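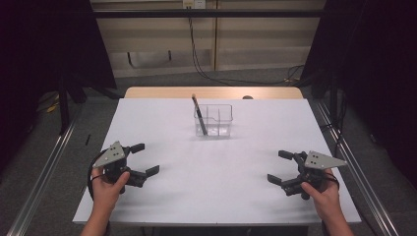

Janjua to Take Back Used Brushes, Pencils and Cosmetics Containers at All 114 Stores

Program begins in May and is open to all brands. Customers do not need to make a purchase.

At a glance

Janjua stores will accept worn makeup brushes, artist brushes, pencil stubs, empty compacts and small clear plastic organizers.
Items can be handed in at any register during store hours.
Sorting will be done by Dritenum at its plant in Rutavlow.
Each item earns a store credit of 79 cents, up to two credits per visit.
Glass bottles, aerosols, nail polish and liquid products are not included.
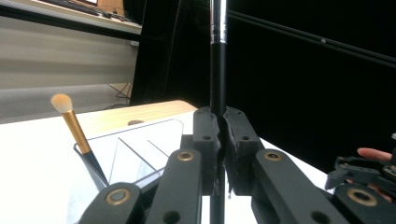 Black shaft with a silver band.

What can be returned

Brushes of any size are accepted, with natural or synthetic hair. They should be wiped clean of loose powder or paint. They do not have to be washed. Handles may be chipped or cracked, and the metal band that joins the hair to the handle can be left in place. Brushes with dried oil paint or varnish cannot be accepted and should go to a local household hazardous waste site.

Pencils of all kinds are accepted, including eyeliner, lip liner, graphite and colored pencils. Caps should be left on if the customer still has them. Mechanical pencils are accepted with the leads taken out.

Plastic organizers and drawer inserts must be empty and no larger than a shoebox. Cracked pieces are fine. Compacts may have a mirror inside as long as the mirror is not broken.

Store staff will look over returned items at the register and may turn away anything that is wet, leaking or moldy. Schools, salons and theater groups with larger amounts should call their nearest store first so that a drop-off time can be set.

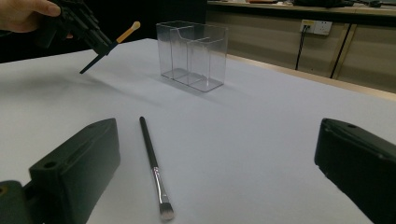 LELLHAM, 26 Apr 2018

Janjua, the retailer of beauty, art and stationery supplies, announced today that it will begin a take-back program for used brushes, pencils and small plastic containers. The program starts in May at all of the company's stores, including its flagship location in Lellham.

The program follows a trial at the Lellham store last year. Customers there were asked to drop used makeup brushes in a bin near the front door. The bin was popular, but many of the things left in it could not be processed, and some were not brushes at all. For the full program, the company has moved collection to the register, where staff can check each item and answer questions.

"Most of what we sell is small, and small things are hard to recycle from home," the company said in a statement. "A brush has a wood or plastic handle, a metal band, glue and hair. Our customers have been asking what to do with them for years, and until now our stores did not have a good answer."

Returned items will be packed in reusable crates and sent to Rutavlow on the same trucks that deliver new stock, so no extra trips will be added to the delivery schedule. At the Rutavlow plant, Dritenum will separate metal, wood and plastic. Metal bands will be sold as scrap. Clear plastic will be ground and supplied to makers of molded goods. Wood handles and pencil casings will be chipped for use in board products. Brush hair, glue and mixed residue cannot be recycled at present and will be disposed of as ordinary waste.

Dritenum has added a second sorting line for the work. The line was installed over the winter and has been tested with material from the Lellham trial. Dritenum said that the hardest items to sort are pencils with soft cosmetic cores, which tend to smear on belts and screens, and that these will be handled in separate batches.

Janjua will pay the full cost of collection and sorting for the first year. The company will review the program after that and decide whether to add other products. Pump bottles and lipstick tubes are the two items customers asked for most often during the trial. Both contain parts that the Rutavlow plant is not yet set up to take.

Store credits earned through the program can be used on any purchase except gift cards. They are added to the customer's Janjua account at the time of the return and expire after one year. Customers without an account will get a printed slip. Credits cannot be exchanged for cash and cannot be claimed on items already thrown away or returned elsewhere.

The company is also changing some of its own packaging. Store-brand brushes will be sold in paper sleeves in place of plastic tubes as current stock runs out, and the new sleeves are made from 100 percent recycled paper. Store-brand pencils will no longer be shrink-wrapped in sets. Prices on these products are not changing.

A printed guide to the program will be available at registers in May. The same guide will be posted on the Janjua website, along with a list of store hours.

About Janjua

Janjua sells cosmetics tools, art materials and stationery through its stores and by mail order. Its head office and flagship store are in Lellham.

About Dritenum

Dritenum sorts and processes mixed small goods for retailers and manufacturers. It operates one plant, in Rutavlow.

Media contact

Janjua Press Office, Lellham. Requests for interviews and plant visits should be sent through the contact form on the company website.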